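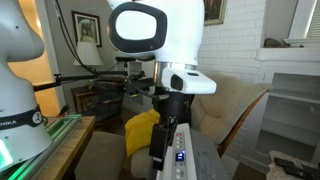

Dishwasher stops partway through, water left in the bottom

Posted in Home & Appliances > Kitchen

Peveo
Countertop dishwasher, secondhand, no manual. On the normal program it fills, washes, then stops with 13 minutes left on the display and an inch of water over the filter. If I cancel and start the drain program, it empties normally. The short program finishes without trouble. The filter is clean and the drain hose runs up to the sink and over the edge. Inlet is on the cold tap. What should I check before I pay for a new pump?

3 replies

Tatico
Probably the pump. Mine did the same and I replaced the whole machine.

Mutiso
A pump that empties the tub on the drain program is unlikely to be the fault. Look at what differs between the two programs. On many small machines the normal one heats to 60 °C or higher and the short one stays cooler, and the control will not advance until the water sensor reports the target temperature. If the heater is weak or the sensor reads low, the timer holds at the same number every time.

Test it as follows. Start the normal program and note the time when the display stops counting down. Leave it alone for 46 minutes. If it then moves on by itself, the heater works but is slow, and scale is the usual cause. Run it empty with a descaler made for dishwashers, then repeat the test. If it never moves on, unplug it, take off the base panel and measure resistance across the heater terminals with the wires removed. An open circuit means a dead heater or a blown thermal cutoff – check the cutoff separately, it is the cheaper part.

Do not open the base with the machine plugged in or with water in the tub.

Pevari
Agree with the above. Also check the highest point of the drain hose. The limit on mine is 85 cm above the base, and over that it drained slowly and left water behind. Yours empties on the drain program, so I would put this second.

Peveo
Left it as described and it moved on after half an hour. Descaler ordered. The hose is well under 85.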